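Uzor Towel Folding Notes
README, version 3

What this is: written notes and labels on folding plain bath and hand towels on a table. Declan Greenwood started it in January. Trinh Tăng rewrote most of the labels after that.

What it isn't: proof that any fold is better. The old README said the roll-first fold "saves shelf space." I looked for the measurements and found none, so the claim is gone.

Labels
flat: no part of the towel is turned over
lip: near edge raised and turned, not yet laid down
half: edges meet, more or less
done: whatever the labeler thought was done (I don't trust this one)

Known problems
Two labelers, 6 disagreements over lip and half, 3 still open. Towel sizes were never written down. Patterned towels are missing entirely.

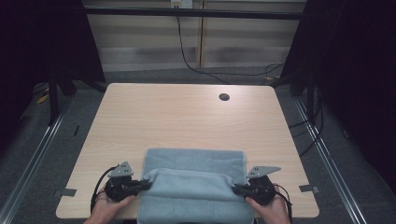

The lip label causes most of the arguments. Some people want to call it half as soon as both corners are held. With a gray towel like this one, the far part is still flat on the wood and the near part is only a thick roll, so I'd keep it as lip. Binta Abubakar disagrees.

Corrections go to Ngozi Ogbonna. Please give the row number.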